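Wynne open house: tidy shelves, thin answers

I went to the Wynne open house on Saturday, July 11, 2020, mostly because a neighbor kept telling me it would change how I think about my front hall. The company sells small-space storage, and for one day it lets the public walk through its showroom and ask questions. Parking was 11 dollars. My front hall is the same as it was.

The first stop was a talk by Bo-ram Geum on what she called entryway habits. She said Wynne had tried its racks in 47 homes and that people kept using them. I asked how long they were followed. She said the results were still coming in, and moved on to coat hooks.

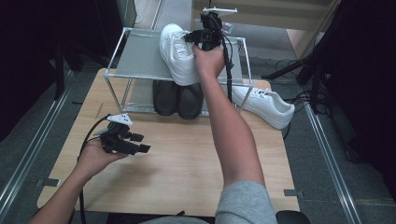

Shoe storage is where I had hoped to learn something, as we have four people and one narrow door. Most racks I've owned worked fine until somebody bought boots. The two-level one at Wynne is a nice enough thing to look at, thin silver rods with translucent gray shelves, but it does best with shoes like the dark gray slip-ons on the bottom, which sit side by side and give no trouble. A white lace-up on the top shelf hung partly over the front, and its mate was on its side on the table. That is closer to my house than anything in the brochure.

Geum-ok Koo, who handles sales, told me the rack holds more than people expect. I asked about winter and she suggested buying a second one. At 49 dollars each I would want to see it in February, with slush on it.

Coffee was free and good. I left with a catalog and a coupon I probably won't use.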